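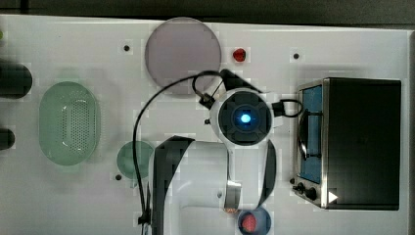 Zikex arm at the trial table, with the plates, the colander and the toaster oven set out.

Skovia Kitchen Equipment Review Group
Minutes of the meeting held 22nd November, upstairs meeting room

Chair: Lindiwe Cele
Also attending: the menu team, the purchasing desk, two people from the Destitz site kitchen, and the Zikex sales representative (for items 2 and 3 only)

1. Welcome and last meeting's minutes

Lindiwe welcomed everybody and thanked those who had driven over from Destitz in what sounded like truly miserable rain. The minutes of the last meeting were accepted with one correction: the dish rack quote came from Pavlović and should not have been listed under Zikex. Pavlović have been very gracious about it, and Lindiwe will write to them anyway.

2. The Zikex tabletop kit

Most of the afternoon went to this item, and the Chair was happy to let it run because there was so much to talk over. The kit on offer is made up of one arm with its gripper, the table with the mounting holes already in it, the control software, and a day of training for up to 8 people. Crockery and appliances are left to the buyer, which the Destitz kitchen was pleased to hear, having strong feelings about its own plates.

The group talked first about picking up small food items. The little red fruit by the big plate got a good deal of attention, and the menu team asked how the grip is set for something soft. The representative explained that grip force can be saved separately for each item and that the kit comes with a starter list. The menu team would like to see that list before anyone gets too excited, and would like ripe tomatoes and peeled eggs added to it if they are missing.

There was a longer conversation about the cable. Destitz felt that the wide loop running over the table by the plates would be a nuisance to wipe around at the end of a shift, and wondered whether it might snag on the colander or something taller. The representative said a sleeve can be had for 49 dollars and that a shorter cable is an option if the arm is kept to one half of the table. Purchasing asked that the sleeve be put into the quote from the start, as we have all been caught by extras before (the label printer was mentioned, with some feeling).

The mounting holes came up too. They are handy for moving fixtures, but crumbs will find their way into them, and the Destitz people asked for plugs. The representative thought plugs existed and promised to find out.

On the toaster oven, the question was whether the arm could manage the door handle and knobs of an oven we already own, or whether we would have to buy a particular one. Zikex will work with the buyer's own model, but each one needs its own setup visit. The first visit is included and later ones are charged. Lindiwe asked for that to be put in writing, and the representative very kindly agreed to do so.

3. Price and service

The kit can be rented at 446 dollars a month, with a refundable deposit of 1000 dollars. Repairs are included in the rental, though gripper pads are treated as a wearing part. Purchasing would like to know what a set of pads costs and how long a busy kitchen can expect one to last. The representative did not have a figure to hand and preferred not to guess, which the group appreciated.

The representative was thanked warmly and left the meeting at this point.

4. Discussion and decision

Opinion was friendly but a little divided. The menu team would gladly start tomorrow. Destitz like the idea for plating cold desserts and are much less sure about anything near a hot oven door. Purchasing would rather wait for the written answers.

Agreed: no order for now. If the answers are satisfactory, Destitz will host a rental trial beginning in May, after their new counter is in, with cold items only to begin with.

5. Actions

Lindiwe Cele: letter to Pavlović; written questions to Zikex on setup visits, gripper pads and hole plugs.
Menu team: list of soft foods for the grip settings.
Purchasing: revised quote with the cable sleeve included.
Destitz: measure the space beside the new counter, including the door swing.

6. Any other business

The large mixing bowl borrowed from the Destitz kitchen in the summer is still wanted back, please. Thanks were given for the almond cake.

Next meeting to be set once Zikex have replied.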